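Fitero Tenants' Kitchen Fund
Progress report, second period, to the Seidel Foundation
Prepared by Sabine Rathjen

Where the money stands

We have spent less than planned, and I would not read that as thrift. The grant assumed that landlords would sign up for shared repairs by the end of summer. Most did not. Of the 17 buildings on our list, 15 have now returned the first form, but a returned form commits the owner to very little. The wording was kept soft so that people would send it back, and they did.

The household survey went out to 425 addresses. Our plan called for 400, and Mattes Hagedorn added the rest after the two buildings on the canal side asked to be included. I have doubts about the survey itself. It asks tenants whether their kitchen is "adequate," and people who have lived with a bad drain for years tend to answer yes. Mattes is rewriting that question for the second mailing. Until then I would ask the foundation not to quote the first results anywhere.

Repairs

Work is under way on plumbing and ventilation. Brondo won the plumbing contract on price. Their bid left out disposal of old pipe, a gap we should have caught, and the extra invoice is in dispute. Ultano is doing the ventilation and has kept to its dates so far, though the easy apartments were scheduled first and I expect the pace to drop when they reach the older wing.
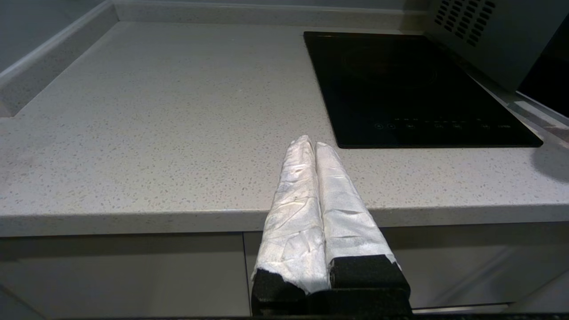

The claim in our original application that better ventilation would cut tenants' heating bills now looks shaky to me. We have no bills from before the work in most of the apartments, and one mild fall would produce the same savings on paper. I would prefer to drop the claim from our goals. If the foundation wants to keep it, we need permission to collect past bills from tenants, and that means another letter and another month.

Tenant meetings

Two were held. Turnout was decent at the first and poor at the second, when the agenda was mostly about us. The strongest complaint was about notice. Crews were arriving the day after a card went under the door, and people who work nights missed them. Ultano now phones ahead. Brondo says it does too, but tenants in three apartments told me otherwise.

Next period

The second mailing goes out in November. We would like to move the unspent meeting budget to repairs, and need a written answer before we book the older wing. The Brondo invoice stays unpaid until Mattes has gone through it line by line with their office.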